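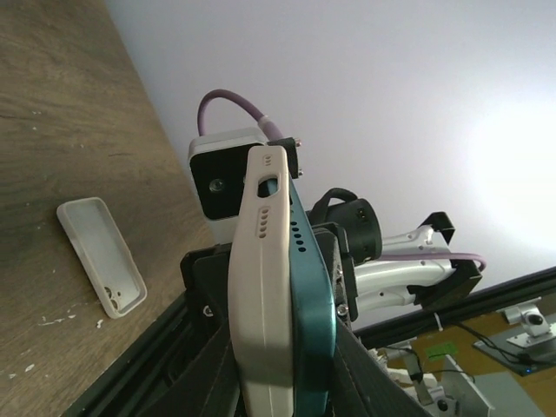
A cream case going on a teal phone.

March
By Shewit Kassa

I've been through more phone cases than I care to admit, so when my sister gave me the Kumora Slip for my birthday I thanked her and put it in a drawer. Then I dropped my phone on the porch steps, and out of the drawer it came!

The Slip is a soft, slightly grippy case with a raised lip around the screen. Mine is dark green, and I've now carried it for 63 days, through one camping trip, a lot of grocery runs and a toddler nephew who thinks it is a teether. The corners still fit snugly. The back has picked up a shine where my fingers rest, and it does grab lint from a coat pocket – black wool is the worst – but a damp cloth takes care of it. 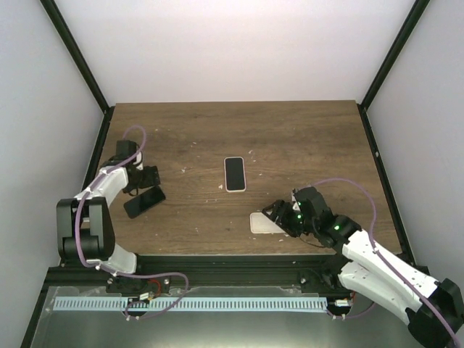 Lint aside, what I wanted to know was how it behaves on furniture, because our kitchen table is my late grandmother's and I'm fussy about it. I'm forever setting the phone down without looking. If your household is like ours, with phones lying flat on a brown wooden tabletop, three of them at a time, you'll be glad to hear that the Slip hasn't left a mark on the finish. My old hard case from Gakwood left two long scratches, and I still put the fruit bowl over them when company comes.

My one real gripe is the buttons. They're stiff, the volume one especially, and for the first week I kept turning the sound up when I meant to turn it down (sorry to everyone at the library). It has loosened up some. I'd buy it again, maybe in a lighter color.

2 comments

Hagos Alemneh
Does it come off easily for cleaning? My last one took a butter knife.

Shewit Kassa
Start at a top corner, Hagos, and it peels right off. No knife needed!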